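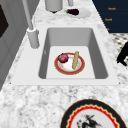
A practice kitchen inside a computer. The plate in the sink holds an onion and a bread stick.

Why Did the Robot Drop the Eggplant?

A robot that works in a kitchen has to learn how to pick things up and put them down. Many robots do part of this learning in a simulator. A simulator is a computer program that draws a make-believe room and works out how objects in it would move. If a plate breaks in a simulator, there is no mess to sweep up.

The kitchen at the top of this page is a simulator kitchen. It was used to train a robot arm called Timel, built by a company named Kakico. One of Timel's jobs was to move an eggplant from a plate on the counter to the plate in the sink.

What went wrong

In September, engineers gave Timel a set of 200 practice runs. In 23 of them, the arm let go of the eggplant too early. It opened its fingers while it was still above the sink, and the eggplant fell in.

This type of mistake is called an early release. In a simulator it costs nothing. In a real kitchen, a falling object can break a dish or splash hot water. If the object is a knife, it can hurt someone.

How a robot knows when to let go

You have nerves in your fingertips. When you set a cup on a table, you feel the table push back, and you open your hand. You do this without thinking about it.

Timel did not have a sense of touch. It used a camera to measure distance. The program followed these steps:

Find the plate.
Measure how far down the plate is.
Lower the arm by that distance.
Open the fingers.

The steps are in the right order. The fault was in the second one. Sometimes the program measured the distance to the wrong surface.

Finding the fault

A fault is the cause of a problem. The problem is what you notice, such as a dropped eggplant. Engineers look for the fault by checking records that the computer saves during each run. These records are called logs.

The log for run 412, from an earlier set, showed the same mistake. The computer had written down the height of the sink rim where it should have written the height of the plate. A sink has two levels: the rim at the top and the floor at the bottom. The rim is white. The center of the plate is also white. The program had been looking for a white area and had picked the rim.

The plate is much lower than the rim, so the arm stopped high and opened its fingers.

Fixing it

The engineers made 2 changes.

First, they changed what the program looks for. It now searches for the reddish-orange ring around the plate before it measures anything.

Second, they added a check using a force sensor. A force sensor measures a push or a pull. When the object touches the plate, the plate pushes back and the number from the sensor changes. Timel may open its fingers only after that change. If the change does not come, the arm stops and waits for a person.

Stopping and waiting is called a safe stop. It can make a job slower. Engineers at the Dukotow test lab, where the real arm is checked, allow a safe stop to last up to a minute before an alarm sounds.

Words to know

Simulator: a program that imitates a real place or machine.
Early release: letting go of an object too soon.
Log: a saved record of what a machine did.
Force sensor: a part that measures pushes and pulls.
Safe stop: a pause a machine makes when something is not as expected.

Try it yourself

You need a plastic cup, a table and a partner. Close your eyes and hold the cup above the table. Have your partner tell you how far to lower it, in inches. Let go when you have moved that far, even if you have not felt the table. Then do it again and wait until you feel the table. Write down what the cup did each time.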